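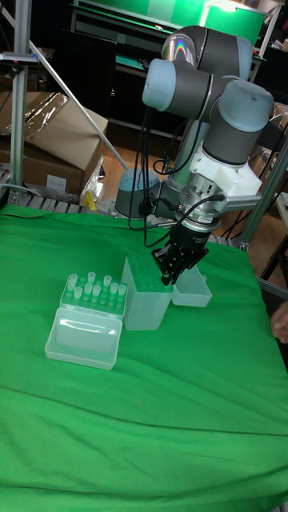

Cellule de manipulation Jidell : questions fréquentes

Mise à jour : 26 juin 2025

À qui s'adresse cette page ?
Aux personnes qui préparent, utilisent ou entretiennent la cellule de l'atelier de Drorport. Pour les droits d'accès, voir Lorena Farías.

Comment fixer le tapis vert ?
Le tendre depuis l'arrière de la table, puis refaire l'apprentissage des hauteurs si le tissu a été changé. De petits plis sont tolérés à l'avant, pas sous les portoirs.

À quelle hauteur placer la pince au repos ?
À 26 mm au-dessus de la boîte la plus haute, doigts ouverts et dirigés vers le bas.

La pince accroche le bord des boîtes. Que vérifier ?
D'abord le serrage des vis de la bride, ensuite le point d'outil. Un écart de 2 mm suffit pour que les doigts touchent le plastique. Si l'écart revient après correction, démonter le support et contrôler les portées.

Comment faire passer les câbles ?
Le long du bras, avec une boucle libre au poignet. Tourner l'axe 6 à la main sur toute sa course avant de remettre les colliers. Une boucle trop courte tire sur le connecteur, trop longue elle traîne sur les tubes.

Peut-on mettre les mains sur la table pendant un cycle ?
Non. Mettre en pause, attendre l'arrêt complet, déplacer le matériel, puis relancer depuis le pupitre.

Faut-il remplir tout le portoir ?
Non, le programme accepte les positions vides. Il faut en revanche déclarer les positions occupées dans la recette.

Quand remplacer les patins des doigts ?
Toutes les 700 heures, ou plus tôt si un tube glisse. Les patins de rechange portent la référence 890 dans l'armoire.

Qui appeler en cas de panne ?
Serpil Karakaya pour la mécanique, Manolis Economou pour le programme. Noter le code de défaut avant de redémarrer le contrôleur.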